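Eretti desk in pale oak finish, five months on

Posted 2025-12-16 by Manikandan Kaimal
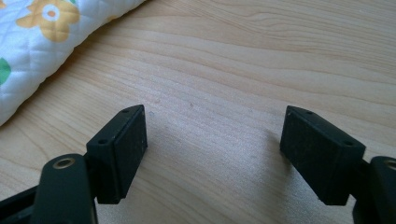
I didn't want to like this desk and for the first fortnight I had no trouble. The Eretti is one of those tables sold under two names, as a desk on one page of the Halville website and as a "compact dining solution" on another, and I have learned to be wary of furniture that can't settle on a job. Mine lives in the spare room, where it gets used for sewing, bills, wrapping and the odd lunch. The top is a light, pale-blond wood colour, and that colour is most of what you're paying for. On the website it looked close to white. In my room it's warmer than that, and next to a floral quilted piece like the one at the back left it looks fine, even nice, though I'd ordered it to go with grey walls and a grey chair and it does nothing for either of them.

The price was 617 dollars when I bought it, delivery extra. It had a crossed-out 1000 beside it. I've checked the page on and off since July and have never seen it offered at 1000, so treat the discount as decoration.

Delivery and assembly

It came in two cartons on different days, the legs first, which meant a week of stepping over a box of legs. The carton with the top had a crushed corner. The top itself was fine, and I'll give them credit for the foam. The instructions are all drawings, no words, and step four shows the side rail the wrong way around. I put it on as drawn, found the holes didn't line up, took it off and flipped it. If you buy one, look at the holes and ignore the drawing.

The bolts are decent. The hex key supplied is not, and it had started rounding off by the third leg. Use your own. Allow an hour and a half if you're on your own, and put a blanket on the floor before you turn it over, as it's heavier than it looks and the edges are sharper than I'd want near floorboards.

What the top is like to work on

Smooth, and a bit too smooth for my liking. Cotton slides well across it, good when you're feeding a long seam, annoying when you're trying to cut. Anything slippery wants to head for the floor. I've ended up keeping a cutting mat down most of the time, and then you have to wonder why you paid for a nice top.

For quilting it's better than I expected. A thick quilted thing lies flat and you can see loose threads and stray pins against the pale surface, something I could never do on my old dark table. I can't overstate how many pins I used to find with my elbow. Dark fluff shows up too, of course, and so does every crumb. If you are a person who wipes the table once a week you will be looking at that week the whole time.

Marks and stains

The listing says "resists everyday marks". I'd call that half true. Tea wiped off after ten minutes with a damp cloth. Tea left overnight gave me a faint ring that I can find if I crouch and look toward the window, and that my wife says isn't there. Tailor's chalk brushes off. A blue washable marker took three goes with dish soap. I haven't put a hot iron near it and wouldn't. The care leaflet says to keep hot things off it and for once I believe the leaflet.

There's also one small dent near the front edge from a dropped pair of shears. That's on me, but my previous table took the same treatment for years without a mark.

Wobble

Yes, a bit. With the sewing machine going flat out there's a side-to-side shimmy you can see in a glass of water. Tightening all the bolts again after the first month helped a lot, and the leaflet ought to tell you to do it. Pushing the short end up against the wall fixed the rest. As a writing desk I doubt you'd notice. As a dining table with kids kicking the legs, I'd want to try it in a showroom first.

How it compares

I looked at two others. The Sumeo was cheaper, and the one in the shop had an edge strip already lifting, so that was the end of that. The Tripathi is a proper solid timber table and a lovely thing, and at 2900 dollars it should be. I sat at it for a while. If I had the money and was only ever going to buy one table, I'd have been tempted, but I'd also have been too scared to put scissors down on it.

Customer service

I wrote to Halville about the drawing in step four. They replied in two days, thanked me for my feedback and attached a PDF of the same instructions with the same drawing. I wrote again. They offered me ten per cent off my next order, and I don't need a second desk.

Would I buy it again

Probably, at 617 or less, and with my own hex key. I wouldn't pay the full price, if that price exists. The colour has grown on me and the size is right for the room. I'd rate it three and a half out of five, and I took the half off and put it back on twice while writing this.

Comments on this review are open until the end of December. If anyone has had theirs for longer than a year I'd like to hear how the edges have held up, especially if you sew.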